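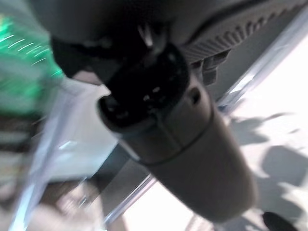

Re: [smallgrocers] Shelf tags: per ounce or per quart for drinks?
Date: 14/02/2023
To: smallgrocers list

I run the store on Cotton Street in Henelstead and went through the same thing last year, so I'll answer the parts I know something about and leave the rest for others. I've left the original message in below since it has been a while and several people have joined.

> Hello all,
>
> We are a small store and have never put unit prices on our shelf
> tags. We print the item name and the price and that is all. I want
> to redo every tag before spring and add the unit price while I am at
> it. I have three questions.
>
> First, what unit do you use for drinks? Our wholesaler's price file
> gives everything per ounce, but the supermarket up the road shows
> quarts on the big bottles, and customers here compare us with them
> all the time.
>
> Second, do you print the tags yourselves or order them? Our printer
> is an ordinary office laser and the perforated sheets jam about
> every other time. I have been told to buy a roll label printer but I
> don't want to spend the money until I know it is the sheets that are
> the problem.
>
> Third, how do you keep them current? I can see myself doing this
> once with great care and then having it all be wrong by June.
>
> Any experience is welcome, including bad experience.

Taking these in order.

Units. Check your state's rules before you do anything else. Some states require unit pricing and say which unit goes with which kind of product, some have rules only for stores that choose to show it, and size of store can matter too. Our weights and measures office answered the phone and mailed me a printed sheet with the units on it. I had been guessing up to then and had guessed wrong on paper towels.

If you do have a choice, pick one unit for the whole category and stick with it. The mistake I made was to use ounces on the small bottles and quarts on the big ones, thinking it would look more natural. The tag on a single bottle said so many cents per ounce and the tag next to it said so many dollars per quart, and there was no way to compare them without a calculator. A customer pointed it out in the first week. I went to quarts for all soda, water and juice. The exception is the little energy shots by the register, which look absurd priced by the quart, so those stay in ounces and I have not had any complaints.

Multipacks need a decision as well. Our file from Mohammadi, the wholesaler we use, lists a pack of cans by the can in some rows and by the total volume in others. If you import it without looking, you get a unit price that is off by a factor of however many cans are in the pack. It jumps out when you sort by unit price and read the top and bottom of the list, so do that before you print anything. I found yogurt, batteries and dishwasher tablets with the same trouble.
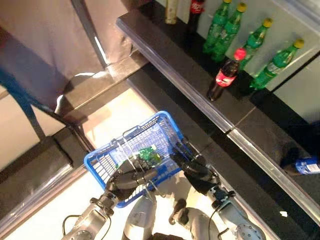

Dry goods were easier than drinks for us. Nearly everything sold by weight went to dollars per pound. Spices I did by the ounce, and tea bags by count. Eggs by the dozen, whatever the carton size. For produce we already had a price per pound on the cards, so I left that section alone and it is still the only one with handwritten cards. I like them better there anyway, and they get wet and thrown out too often to be worth printing.

Printing. I would bet on the sheets. We had the same jams, and two things cured most of it. One was feeding from the manual tray at the back, with the straight paper path, instead of from the drawer. The other was storing the sheets flat in their wrapper in the office and not in the stockroom, where it is damp. If you see a slight curl along the perforations when you hold a sheet up sideways, it will jam. Set the paper type to heavy or card stock in the print dialog too. Ours defaults back to plain every time the computer restarts and I have a note taped to the monitor about it.

We now use Ledau tag sheets, the plain white ones without the colored band. They come through our printer fine. I can't tell you how they compare with a roll printer as I have never owned one. A store owner I know bought one and says the tags fade near the front windows, but I have only the one report of that and it may depend on the kind of roll. Perhaps someone here who uses one can say.

Whatever you print on, measure your rail first and print a test tag on ordinary paper. Our shelves came from two different closing-down sales and the rails are not the same height. The older ones take a shorter tag, and the first batch I made stuck up above the plastic and got knocked out by sleeves and baskets. I ended up with a single tag size that fits the shorter rail and sits a little low in the taller one. It looks all right.

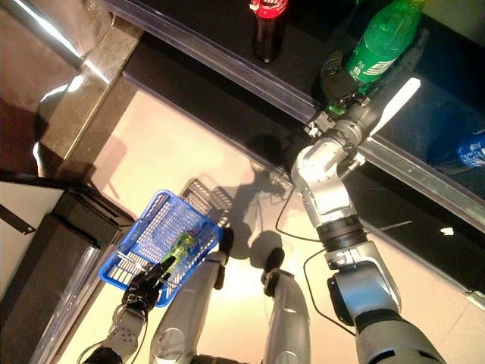
Soda shelf with the clear price rail along the front edge.

For layout, I tried several and settled on this. Item name on top in medium type. Selling price at the right, as large as will fit. Unit price at the left, smaller but not tiny, with the words "unit price" spelled out. Bar code along the bottom with our item number under it. Don't shrink the unit price to make room for a longer name. Shorten the name. The wholesaler's names are full of abbreviations that mean nothing to a customer, so you will be retyping a lot of them in any case. I do it in a separate column so that the next price file doesn't write over my version.

Put the print date on the tag somewhere small. Ours is in the bottom corner. It has settled more arguments at the register than I expected, mostly arguments between us and the people who work for us about whether a tag had been changed or not.

Keeping them current. I can only tell you what we do. We carry 635 items with a shelf tag, and in the first go I did some 600 of them over one long weekend in February, which I do not recommend. By the end I was putting tags under the wrong products and had to walk the whole store again with the scanner. Do it an aisle at a time. Start with an aisle where the prices don't move much, like canned vegetables or cleaning supplies, so you get the layout right before you reach drinks and dairy.

After that, the price file comes in once a week. I compare it with last week's file in a spreadsheet, keep only the rows where our selling price changes, and print those. Usually it fits on a sheet or two. The tags get changed before opening, and only then do the new prices go live in the register. If there is not time to change the tags, the register waits. We used to do it the other way around, and people were charged more than the tag said. That is the one error that customers remember and also the one an inspector looks for.

Price decreases I am less strict about. If the register is lower than the tag, I fix the tag when I get to it.

Sale tags are their own problem and I haven't solved it. We clip them over the regular tag, which hides the unit price, and the unit price underneath would be wrong during the sale anyway. Our office said that the sale tag should carry its own unit price. I do that for anything on sale longer than a week and I admit the short ones are hit and miss. If anyone has a sale tag template that works it out by itself, I would like a copy.

I can send you the spreadsheet with the compare formulas. It has our wholesaler's column order built in, so you would need to move things around for yours. Write to me off list and tell me which program you use, as the version I have does strange things to item numbers that start with a zero. Format that column as text before you paste anything into it.

One more point on your supermarket up the road. Walk over and look at what they do with two-size brands before you settle on your units. Ours had the drinks in quarts and the drink mixes in ounces, and matching them on drinks made life easier at the counter. I didn't bother matching them on anything else.

Cotton Street store, Henelstead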